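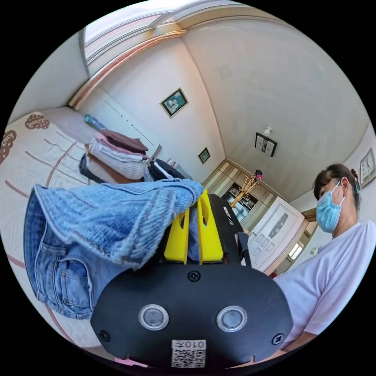 Solange Brunet
Lecturer, Introduction to Markets and Investing

Session 6 handout: Reading an earnings release without getting hurt

Bring this to class. The discussion section uses the same numbers, and Timothée Chevalier, who runs it, will not lend you his copy again.

1. Where we left off

Last time we priced a company as a pile of future cash, and everyone agreed this was sensible. Then a few of you asked why a stock can drop by a fifth overnight when the pile of cash has barely moved. Today is my attempt at an answer. It is partial. If I had the full one I would be teaching this from a boat.

2. What gets released

Four times a year a public company tells you how it did. You get a press release, a set of tables, and a conference call on which executives say they are pleased. They are always pleased. Read in this order:

Tables first.
Footnotes second.
Press release third, if you must.

The press release is written by people whose job is to choose the adjective. "Record revenue" is true of any company that grew by one dollar. "Adjusted" means something was taken out, and your job is to find out what. If the same "one-time" cost shows up every year, put it back in.

3. The case: Plivulitz

Our practice company, Plivulitz, makes kitchen scales and sells them mostly through one big retail chain, Trarton. Last quarter:

Revenue: $239 million
Net income: 3 percent of revenue
Share price before the release: $48
Share price the next morning: $39

Revenue was up on the year. Profit was up on the year. The stock fell almost 19 percent. Most students, on first meeting this, decide the market is stupid. Hold that thought, and please don't trade on it.

4. Expectations

The price before the release already had a forecast baked in. Analysts expected revenue of $236 million, so Plivulitz beat the number. What went wrong was on page 9 of the tables, where the company cut its outlook for next year and mentioned that Trarton was "optimizing inventory." In English: Trarton has too many kitchen scales and will be buying fewer.

Remember the rule from Session 2. You are paying for the years ahead, and last quarter is mostly a clue about them. When the clue and the outlook disagree, the outlook tends to win by breakfast.

5. The customer concentration problem

Any company that leans on one buyer, one supplier or one platform has a risk that never appears as a line in the income statement. Look for it under "risk factors," between the earthquake and the pandemic. In our case Trarton is 61 percent of sales. Compare Radico, which makes a duller scale, grows more slowly, and sells to roughly 3000 separate stores. Radico fell 2 percent on the same morning. Dull has its uses.

Question I get every July from the summer group: shouldn't the market have known already? Partly, yes. The 61 percent was in print for anyone who cared to look. Knowing a thing could happen and knowing it has started are priced differently, though, and the gap between them is where most of the shouting takes place.

6. Gaps, and the people who love them

When a stock opens far below its last close, the chart shows an empty space. There is an old saying that every gap gets filled. Give it enough decades and it comes close to true, in the way that every umbrella is eventually found by someone. The saying has no date attached. Pons, the last case in the packet, gapped down before most of you were born, and its shareholders are still being patient.

If you want to own a stock after a fall, write down your reason in two sentences. "It used to be higher" does not count as either of them.

7. For next time

Read the Pons packet through the end of the footnotes. Find the customer that disappears between year two and year three. The company does not announce this, so you will need to compare the tables side by side.

Work out what Plivulitz would earn if Trarton cut its orders by half and costs stayed put. Show your steps. Several of you will get a negative number and assume you made a mistake. Check it once, then leave it alone.

Problem sets go in the box outside room 1609 before 5 p.m. The box is the gray one. The blue one is recycling, and I do not grade out of it.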